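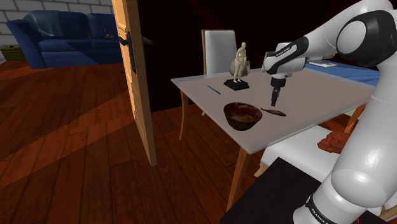

Lekalia Pantry Words

A word list of terms for keeping and preparing food at home, collected in the Lekalia district and tidied up for reuse. The list started as a set of paper cards kept at the Galanis reading room and was typed up under the Mutik project. Last update: 2023-08-17.

What is in it

The main table has 541 entries. Each entry is one word or short phrase in one meaning, so a word with two meanings appears twice. Of these, 69 are marked as unsure, mostly where the card was hard to read or where two cards gave different meanings for the same spelling.

There are two files:

pantry_words.csv – the entries
sources.csv – the card boxes, with the code used in the main table

Both are UTF-8, comma separated, with a header row. Text fields that contain commas are in double quotes.

Columns in pantry_words.csv

word – headword as written on the card, spelling not changed
gloss – short meaning in English
group – fish, meat, milk, grain, fruit, vessel or method
source – box code, see sources.csv
unsure – 1 if marked as unsure, otherwise empty

Notes on the groups

Fish is the largest group. Many of its words name a state of the fish and leave the kind open: gutted, split, salted in layers, hung by the tail, soaked again before cooking. The card writers seldom named the species, and we did not try to guess it. If a card only said "the long one" or "the flat one," the gloss says so too.
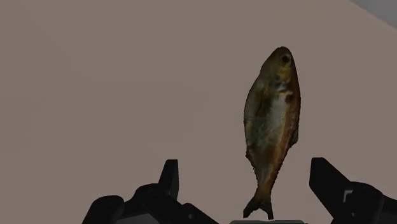

Whole fish with a forked tail. Group: fish.

Milk words overlap a lot with vessel words. A word for a churn can also mean the amount of butter made in it. Both meanings are entered, each on its own row.

Method covers work that applies to more than one kind of food, such as smoking, pressing and storing in sand. Words for smoking fish only are under fish.

Grain is thin. One box of grain cards was lost before typing began, and what we have comes from loose cards found in other boxes.

How it was made

The cards were typed by hand, one box at a time, then checked against the paper by a second person. Glosses were shortened where the card told a long story. Family names on the cards were left out. Stress marks were kept when the card had them, but most cards have none, so do not use the list to study pronunciation.

Some cards carry a month, usually October, which was slaughter and smoking season. We did not type the months. They were written in different places on the card and it was often unclear whether they meant the season of the work or the time of writing.

Known problems

Box codes RB and RD were swapped in the first release. This is fixed.
Some headwords are plural and some singular, following the cards.
A few glosses in the vessel group still use "pot" for what should be "crock."
Sorting in a spreadsheet may put accented letters at the end.

Using it

The files can be copied, changed and shared if you name the Mutik project as the source. They open in any spreadsheet program. For search by group there is a small page in the Rukix viewer, which reads the same two files and adds nothing to them.

Corrections are welcome. Please give the headword, the source code and the change you suggest, one entry per message.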